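Hello, everybody, and happy (late) beginning of the week! I owe you this post from our little trip, and since my suitcase is still sitting open in the hallway I thought I'd better write before I unpack, because once the laundry starts I never sit down again.

We spent two nights in Trillaneo, a small town I had never heard of until my husband's cousins moved nearby. He had been promising me a weekend away since the winter, and I'd imagined a beach, or at least a pool with a bar. What I got was hills, a lot of bread, and an open day at Brostik, the company that makes the buckles and clasps for half of the bags in my closet. I'm joking a little, because the open day was my idea. I saw it on the town's events page, dated May 10, 2026, and I booked two places before he'd even found the hotel.

The drive took longer than we thought. We left late (my fault, I changed shoes twice) and then we stopped for coffee in a place with the most wonderful almond pastries, and then we stopped again for gas, and by the time we got to Trillaneo the reception had closed and we had to call a number on the door. A very kind lady came down in her slippers and gave us the key and a bottle of water each. The room was on the top floor, with a sloping ceiling and a window over the roofs. No air conditioning, so keep that in mind if you go in August, but in spring it was perfect with the window open.

The morning of the visit I wore my wide linen trousers, a striped top and white sneakers. The booking email asked for closed, flat shoes and no long scarves, and I had of course packed three scarves. They all stayed on the bed. I pinned my hair up, too, and I was happy I did, as they hand you a cap at the door and it isn't flattering on anyone with bangs.

We were in a group of 26, mostly families, plus a few fashion students with notebooks who asked much better questions than I did. The tour began in a meeting room with coffee and a short film on the history of the company, which started out making belt buckles for work clothes and moved on to handbags when a customer asked for something prettier. They keep one sample of every model they've ever produced, 2,911 of them, in shallow drawers along a corridor, and this was my favorite part of the whole day. You're allowed to open the drawers! I found a shell-shaped clasp exactly like the one on my grandmother's evening purse, and I stood there so long that the group had to come back for me.

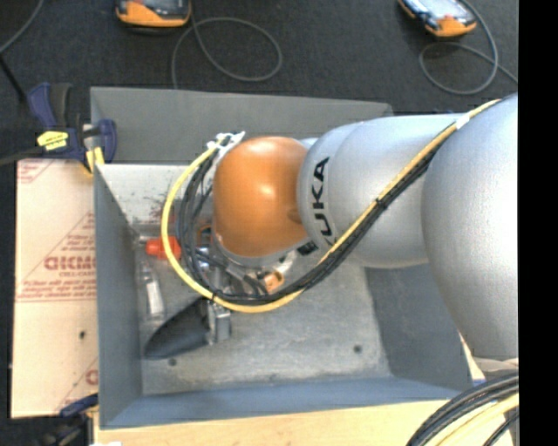
Orange, silver and plenty of cable: a KUKA arm over a grey metal bin.

After the corridor came the design room, where a new buckle starts as a pencil drawing, the same as it always has. They showed us how a drawing gets changed again and again before it's approved, sometimes only to make a corner softer so it won't catch on a knitted sweater. I have two cardigans at home that would have liked to meet that person sooner. Then we saw the finishes laid out on a long board: pale gold, old gold, a pinkish one, gunmetal, black. My husband said they were all the same color. I'm not going to comment.

The part I liked a bit less was the last half hour, when we stood in a hallway waiting for the group in front of us to finish in the shop. There were no chairs, and the children were tired by then. If you have small ones, I'd book the first visit of the morning, which I'm told is quieter.

But the shop – well, you know me. They sell end-of-line pieces by weight, and you get a small paper bag and fill it as you like. I took two big buckles for belts, a handful of clasps for a project I haven't started yet, and a tiny bow-shaped one just because. There was also a corner with bags by Ririco, a young label that uses Brostik hardware, and I fell for a bucket bag in a soft caramel shade. It had 40 percent off! I went away, I came back, I went away again, and my husband finally picked it up and walked to the register with it. Early birthday present, he says. I'll show it to you in an outfit post as soon as the weather decides what it wants to do.

For lunch we went to Sepúlveda, a family trattoria on the square where they bring you whatever they cooked that day. We had chickpea soup, rabbit with olives and a lemon cake I would have happily eaten for dinner too. Book ahead, as there are only a few tables and everybody from the open day had the same plan.

In the afternoon we walked up to the old church, which is roughly 100 steps above the square, and sat on the wall in the sun doing nothing at all. It's been months since we did that. Then the cousins joined us for an ice cream and we talked until it got chilly and I regretted every single scarf I'd left on the bed.

The visit was free, you only have to reserve online, and they sent us the confirmation the next day. Parking is behind the building, and the entrance is on the other side, so follow the path to the left and don't do as we did and walk all the way around.

Now tell me, would you keep the caramel bag for fall or wear it right away with white? I'm leaning toward right away. Kisses, and see you in the next post!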